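Toltis Records Office: Collections Technician (Paper and Bound Volumes), Ceverdale

Reference: 1229
Posted: 2025-12-16
Location: Ceverdale, on site
Contract: Full time, fixed term, with possible extension
Reports to: Jacqueline Charpentier, Head of Storage and Treatment

Toltis holds land registers, parish ledgers, company minute books and maps for the Ceverdale and Rosales districts. The collection is being moved from the old Rosales depot into the new storage building at Ceverdale. The technician hired under this reference will join the team that cleans, measures, boxes and shelves the material as it arrives.

Background to the post

The Rosales depot was built for short-term storage and has no separate humidity control. Many volumes from the lower shelves have distorted boards, and a number of leather spines show red rot. A survey led by Benoît Chevalier recorded 2377 bound volumes that need surface cleaning before transfer. Of these, 1229 also need a made-to-measure box or a four-flap wrapper. Full conservation treatment is outside the scope of this post and is carried out by the two staff conservators.

Transfer is by shelf run. Each run is checked against the shelf list at Rosales, packed in trays, driven to Ceverdale and held in the quarantine room until it has been inspected for mold and insects. Runs that pass inspection go to the cleaning benches. Runs that fail are bagged and sent for freezing, and the shelf list is marked to show their location.

Duties

Surface cleaning of bound volumes and loose sheets with soft brushes, smoke sponge and a filtered vacuum at low suction.
Measuring volumes for boxes (height, width and thickness, each taken at the widest point) and entering the figures in the measurement sheet.
Cutting, creasing and folding box board, by hand or on the flatbed cutter.
Applying labels and barcodes to boxes. Labels are never applied to a volume.
Keeping the shelf list current. Every move is recorded on the day it is made.
Reading the data loggers in the strongrooms and passing any reading outside the set range to Killian Lemaire.
Changing insect traps and recording the contents.
Helping with packing and unpacking at either site when a shelf run is in transit. 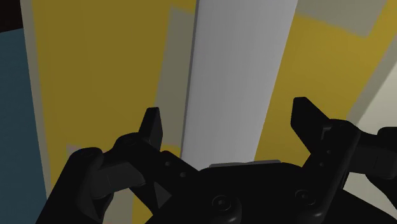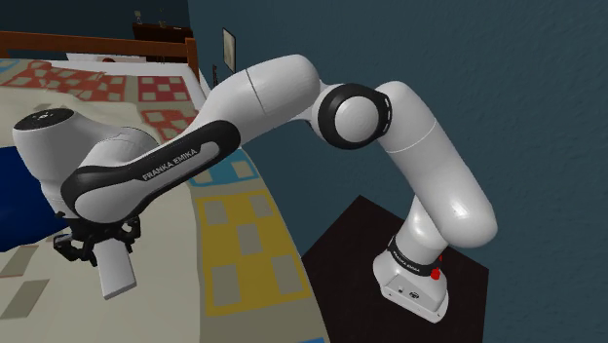 Cleaning and boxing take up most of the working week. The remainder is split between shelf list work and environmental checks, according to a schedule issued by Faustine Besnard. The technician does not answer reader enquiries and does not staff the reading room, except during the annual closed period when all staff help with shelf checks.

Required

Prior paid or supervised work with archive, library or museum material.
Accurate measuring and record keeping. A short practical test forms part of the interview.
Ability to lift and carry loaded trays and to use a step stool with a load in one hand. Trays above the marked limit are moved by two people.
Ability to work in a dust mask for long periods. Masks are supplied and a fit test is given in the first week.
Working knowledge of spreadsheets, including sorting, filtering and simple lookups.
A valid driver's license.

Useful but not required

Training in bookbinding, box making or paper conservation.
Familiarity with iron gall ink and its handling limits.
Reading knowledge of French. A large share of the Rosales ledgers is written in French, and the shelf list copies titles as they stand.

Applicants with a known mold allergy are asked to speak to us before applying. The quarantine room has its own extraction, and access can be limited, but exposure cannot be ruled out.

Hours and conditions

The working day is 7 hours, with an unpaid lunch break. Start time is flexible within the morning, except on transfer days, when the van leaves Ceverdale early and all packing staff start together. Strongroom temperature is kept low throughout the year and warm clothing is advised. Work coats and nitrile gloves are provided. Food, drink and ink pens are not allowed in any room where original material is handled. Pencils are in the drawer under each bench.

The contract runs for 9 months from the start date. Extension depends on the condition of the remaining shelf runs and will be confirmed in writing before the end of month seven. Pay is on technician scale, point by experience. The scale is sent to all shortlisted applicants together with the leave policy. Travel between Ceverdale and Rosales counts as working time when it falls within a shift. Travel from home does not.

How to apply

Send a résumé, a cover letter of no more than two pages and the names of two referees to Évan Vasseur, Personnel, Toltis Records Office, Ceverdale. Quote the reference in the subject line. The cover letter should take the required points in the order listed and give a short account of where and when each was gained. Portfolios of binding work may be brought to interview but should not be mailed.

Shortlisted applicants will be invited to a half-day at Ceverdale. This consists of a walk through the stores, the practical test (measuring one volume and cutting one four-flap wrapper from a drawing) and an interview with Jacqueline Charpentier and Benoît Chevalier. Tools are supplied for the test. Applicants may bring their own bone folder and scalpel handle; blades will be issued on the day.

Step-free access is available at the Ceverdale building through the side entrance. The Rosales depot has stairs to the upper level and no elevator. Requests for adjustments to the test or the interview should reach Personnel before the visit.

Applications that arrive without the reference or without referees will be returned once for completion.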